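We use cookies to remember your preferences. By continuing to browse you agree to our cookie policy. Accept | Settings

A bakery that closes at noon, and why

28/11/2019

Nadja Rainer had told me to come after twelve, when the last of the rye was gone, and even so I had to wait while she found a bag for a neighbor who had turned up late and looked so sorry for himself that she gave him her own loaf. That is more or less how things go at Liepiņa, the little bakery she opened in Flemberg with 450 dollars in the till and an oven she describes as "older than me and in a worse mood."

She never meant to bake for a living. Her grandmother did, back in the village, and Nadja spent most of her childhood summers trying to get out of helping. "I wanted to swim," she told me, pouring coffee for both of us and then forgetting hers entirely. "But you stand next to somebody long enough and your hands pick it up, whether you like it or not."
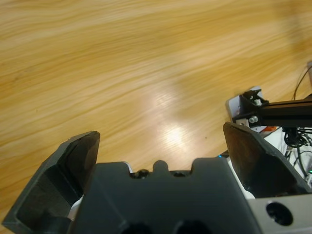 The rye takes 2 days from start to finish, and she won't hurry it, though she has been asked to (often, and sometimes by people she loves). On a good morning she bakes 50 loaves. Last October a cafe wanted twice that, and she lay awake over it for a week before calling to say no. "I would have needed another oven and another me," she said, laughing. "And then when would I see my daughter?"

We talked for a long while about the noon closing, which still puzzles newcomers. She is up at three, so by lunchtime she has done a full day, and the afternoons are for errands, school pickup and feeding the starter, which lives in a crock and gets spoken to more kindly than most of us do before breakfast.

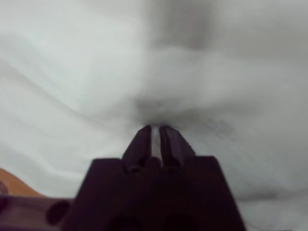
Ieva Rebane remembers the first winter differently, and told me over the phone that there were mornings when the two of them ate most of what they had baked. She still thinks the early loaves were too sour, and says so whenever she visits. Nadja, when I passed this along, threw up her hands. "She took three home every time!"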